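The Brernance fold-up mailer boxes, after a few months of heavy use

I have been mailing things out of my house in Curnville for longer than I care to admit. It started with jars of buttons, moved on to fabric scraps and sewing patterns, and these days it is mostly small quilting kits with a printed sheet and a bit of ribbon. All of it goes out in cardboard, and so I have grown fussy about cardboard in a way my family finds hard to sit through at dinner. If you are here because you typed something like "are Brernance boxes any good" into a search bar, welcome, pull up a chair, you are among friends.

I buy the plain brown ones, the medium size, and they come flat. No printing, no glossy coating, no little message inside the lid. You get a bundle of die-cut blanks with all the flaps and tabs already cut, and you fold each one up yourself when you need it. Since April I have gone through 1,402 of them (I keep a tally in the back of my order book, old habit), so I think I can speak to how they hold up in ordinary use.

First, the folding. If you have never put together a tab box before, your first one will take you longer than you'd like and you may say a word or two. Lift the two long sides until they stand, then bring the front and back up, tuck the side tabs in, and fold the little ears over so everything locks. By the time you have done a dozen your hands know it. What I like about the Brernance is that the creases are pressed deep enough to bend where they are supposed to. I used Umeck boxes for years before this, and with those I was forever getting a second bend a quarter inch away from the proper line, which leaves you with a box that leans like a tired fence.

I always start every blank the same way - one hand on each side, flat on the table, and ease both edges up together before I do anything else. It wakes up the creases, if that makes sense, and the rest of the folding goes so much easier. Do it one side at a time and the whole sheet skates off across the table.

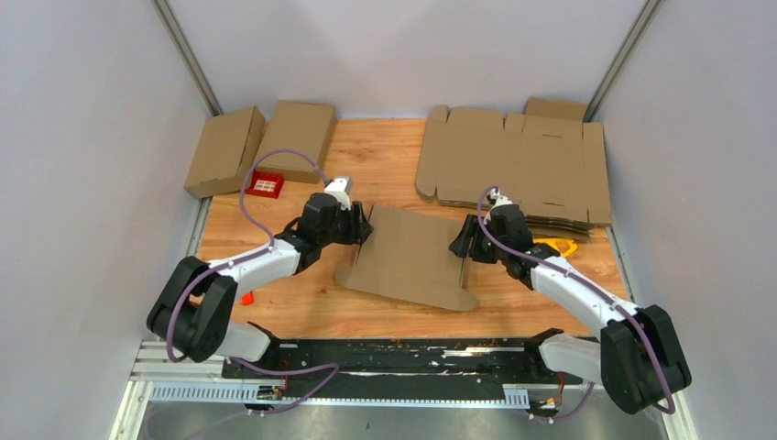 Then there is the matter of the tabs, and this is where I have my one real complaint. In a good bundle they slide into their slots with a soft little click and stay there. In a not so good bundle they are cut a hair too wide, and you have to pinch them to get them in, and by then the corner has gone soft and fuzzy. I had four bundles in a row like that early in the summer. I wrote to the company, and they were perfectly nice about it and sent replacements, but it did put me behind on a big order and I was up past midnight with a butter knife, coaxing tabs into slots. The newer bundles have been fine.

Strength is better than I expected at this price. The cardboard is single wall corrugated, so please don't go mailing your grandmother's china in it, but my kits arrive square and unsquashed, and a customer even told me she keeps her thread in hers. I have stacked them eight high in the hall closet, filled, over a long weekend, and the bottom one had barely a dimple. The lid stays shut without tape while you are packing, which I appreciate more than I can say. I do still run a strip of tape across the front before anything goes to the post office, and I would tell you to do the same.

A word about storage. Blanks take up far less space than made-up boxes, and I try to fold only what I need that day plus a couple of spares. They do need to lie flat, though! I leaned a bundle against the wall in the laundry room last winter and it took on a curve I never did get out of it. Now they live in a pile at the back corner of the work table with the rest under the bed.

The tabletop matters too, by the way. I used to fold on the kitchen counter, which is slick, and it was a nuisance. I switched to an old Vasiliauskas table I found at an estate sale, real wood with a bit of tooth to it, and the cardboard stays put. If yours is slippery, a cotton placemat underneath works nicely.

Would I buy them again? I already have - there is another bundle on the porch as I type this, and the next order will be the large size, which I have been meaning to try for the bigger kits. They cost a few cents more apiece than the Umeck, and if you only mail a parcel now and then you may not care about creases and could save yourself the money. For anybody folding a stack of them every evening, I'd pay the difference.

Four stars out of five from me. The missing star is for those tabs, and I will gladly give it back if the next few bundles behave. I'll add a note at the bottom of this page once I have tried the large ones.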